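Tips for storing and caring for your game collection at home

I have played video games since the time of cartridges, and my wife says our apartment has more controllers than forks. In these years I made many mistakes with storage. I put together the tips which I wish I had read earlier. They are for normal players, not for museum collectors.

Keep discs vertical. A game case should stand like a book. When you put cases in a high pile, the lower ones bend, and the small plastic teeth that hold the disc get broken. Once the teeth are broken, the disc moves inside the case and gets scratches. Empty replacement cases are cheap, so change them soon.

Clean a disc from the center to the edge, in straight lines. Many people wipe in circles, and I also did it for years. A scratch that follows the circle is much harder for the drive to read than a scratch that crosses it. Use a soft cloth for glasses and a little clean water. Do not use paper towels or toothpaste, whatever the forum says.

Cartridges need only a cotton swab and strong alcohol for cleaning contacts. Rub softly, turn the swab, rub again, and wait 10 minutes before you put the cartridge into the console. Do not blow in it. The breath leaves moisture on the metal.

Cables are the biggest problem in every home with more than one console. I close each cable with a fabric strap, never with a rubber band, which becomes sticky in summer. Make big loops, about the size of a small plate. Write the name of the console on a piece of tape near the plug. Tekin sells a set of 6 colored straps, but strips cut from an old backpack do the same work.

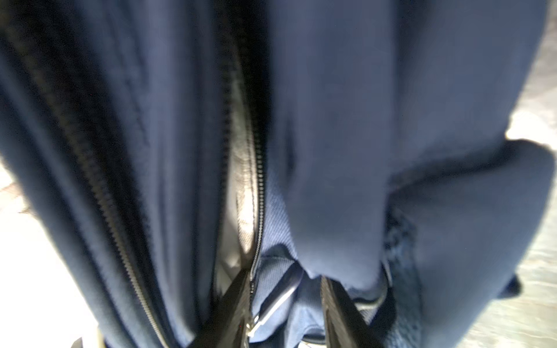 If you take a console to a friend's house, wrap the controllers separately and point the sticks away from anything hard. The sticks start to drift faster when something pushes on them for hours. The power supply should travel at the bottom, with a towel over it. Let the console rest in the warm room before you turn it on, especially in November or later, when it comes from a cold car.

Handhelds with a battery should not sleep empty in a drawer. Charge them to the half and check them every few months. I do this on a Sunday, together with the smoke alarm. If the back cover of a handheld is not flat anymore, stop charging it and bring it to a repair shop.

For shelves, I tried two kinds. The Plinico one is narrow and good for handheld games, but a big case stands out at the front. The Ellix one is deeper and can take 300 cases if you use both rows, although then you never see the back row. I keep there the games that I finished and do not want to sell.

Do not put the shelf next to a window. The sun makes the paper covers blue and pale, and you see it only when you take one case out and compare it with the side that was hidden.

One last thing for the dust: vacuum the floor first, then wait, then wipe the consoles with a dry brush while they are off. In the other order you will do the work two times.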